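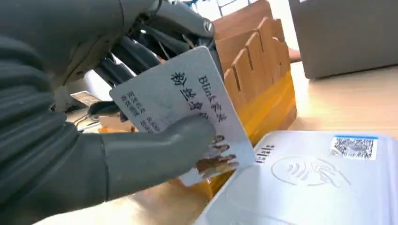

Slide 1: White plastic card with printed title and side lettering.

June
By the membership desk, Skilline, Desitz

Good morning, and thank you for the invitation to Stistdale. My subject is the member card of a small swimming pool, and why people stop to carry it. Wait here until the people at the back have found a chair.

Slide 2. At our pool in Desitz we have 547 members. Each of them received a card on joining. When I started at the desk, I believed that a member without the card was simply forgetful. I have changed my opinion, and I would like to explain how.

We asked at the desk, in a friendly manner, where the card was. Many answered "at home, in the drawer". Some said that the wallet was already full. One lady told me that her card was too nice to bring to a wet place. (Pause, people usually laugh.)

Slide 3. The text on the card. Our old card had four lines of rules on the back, in very small letters. The name of the pool was on the front, but the opening hours were nowhere. Please think of your own card and ask what a member wants to read on it while standing at the door with a bag and two children.

Slide 4. The Cuervo baths did it differently. They have kept the card, but they also let the member say a surname and a postcode. The queue in the early evening became shorter, they told us. I must be careful here, as they opened a second door in the same month, so I cannot say which change has helped.

Slide 5. What we do now. The card is still free. A lost card is replaced at once, without a form. The rules are on the wall beside the lockers, in large letters, and the back of the card has only the telephone number and the hours. We keep the surname method for the two busiest hours of the morning.

If there is time: the story of the card found inside a library book. If not, go directly to slide 6.

Slide 6. Open points. Older members like to have a thing in the hand, and I would not take it from them. Families ask for one card for everybody, and we do not have a good answer yet. I would be glad to hear how you do this in Stistdale.

Questions. Speak slowly, repeat each question for the back rows. Leave the address of the desk on the screen.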